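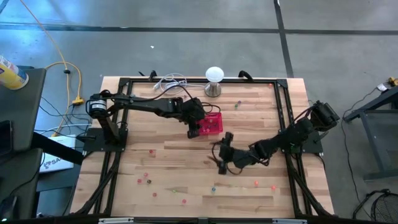

Parri 3 is out, and both arms finally share one clock

24 Oct 2022

We tagged the new release of Parri last night, and I have been grinning at log files ever since. For anyone who joined the list after April, Parri is the layer that sits between our task planner, Kollero, and the motor drivers. It decides which arm may move where, and when. Until now it did that by keeping two separate schedules and checking them against each other, which was fine for slow work and miserable for anything where both grippers wanted to be near the same basket.

The new version keeps a single timeline. Each arm books a chunk of space for a chunk of time, and the other arm's planner sees the booking before it starts searching for a path. The old code planned first and looked for trouble afterward, so a lot of good paths got thrown away at the last step. On our sorting task (small colored pieces on a wooden table, one plastic basket in the middle, an arm on each side) the planner used to throw out almost 100 paths in a session. I went through last night's log twice looking for them and found 9!

Katia Costa wrote most of the booking code and she deserves a very large coffee. Her trick is that bookings shrink as the arm moves. When the left gripper has cleared the near half of the basket, that half is given back right away, so the right arm can start its approach while the left one is still on its way out. Watching it live for the first time was a treat. The arms used to take turns like two people at a narrow door, and now they just go.

Perception got some love too. The piece detector now runs on the table view in one pass and hands the planner a list with a position, a color guess and a confidence for each piece. The tight clusters are still the hard part. Two reddish pieces touching a black one will sometimes come back as one long thing, and then the grasp planner asks for a grip that makes no sense. There is a split step for this, off by default. Turn it on with split_touching in the config and please tell us what it does on your table — we have only tuned it on ours.

We also stopped treating everything that isn't a piece as empty space. Lamps, clamps, loose cable on the far side of the table: all of it now goes into a keep-out map that you can draw by hand in the Sisside viewer. It's a plain brush tool and took an afternoon to write, and I can't believe we went so long without it. The maps are saved next to the calibration file, so if you recalibrate, check that your map still lines up before you run anything at speed.

Things that will break: the old two-schedule API is gone. If your code calls reserve_left or reserve_right, switch to reserve and pass the arm name. Replay files from before this release still open in Sisside, but the timing bars will be blank. The Arnix driver needs its latest version or the handshake fails with error 1314, and the message that comes with it is not very helpful (sorry, it's on the list).

Next up is handing a piece from one arm to the other in midair. Katia has a branch where the two bookings are allowed to overlap on purpose for a short window. It runs in simulation, and I keep opening it to watch when I should be writing docs. If you want to try the branch, reply to this email and I'll send you the build notes. Bug reports go to the usual tracker, and a replay file attached to the report helps a lot.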